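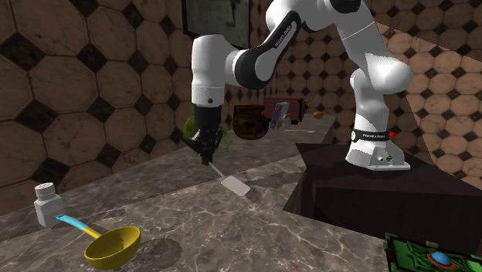
Inicio | Cuaderno | Equipo | Archivo

30/08/2021
Por Puspita Nair

Sigo con la cocina simulada para el proyecto Gutoren, que este semestre me tiene enamorada y sin dormir a partes iguales. Hoy tocaba la espátula (¡otra vez la espátula!). Fasil insistía en agarrarla por el extremo del mango y yo quería probar más cerca de la hoja, así que hicimos 15 intentos con cada agarre, 30 en total, y lo apuntamos todo en la hoja compartida. 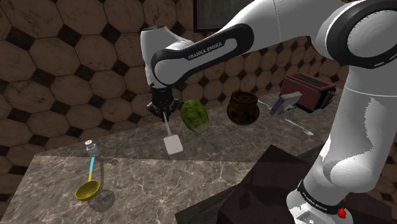

Con el mango largo, cualquier error pequeño de orientación en la muñeca se nota muchísimo en la hoja, y ahí se nos fue media tarde. Bajé la velocidad de aproximación y subí el límite a 600 pasos por episodio, que con el anterior se nos cortaba todo a medias. De los 30 salieron bien 18. Me puse contentísima, la verdad, aunque Fasil quiere repetirlos con otra semilla antes de contárselo a la clase.

Pendiente: revisar la fricción del mango, guardar las poses iniciales y pasar después al cucharón, que me da un poco de respeto.

Comentarios

Fasil Yimer: Ya subí los registros a la carpeta Flatov. Faltan los dos últimos, los paso esta noche.

Grikley: ¿La fricción es la que viene por defecto? A nuestro grupo le resbalaba todo hasta que la cambiamos.

Puspita Nair: Sí, por defecto. ¡Mañana la pruebo, gracias!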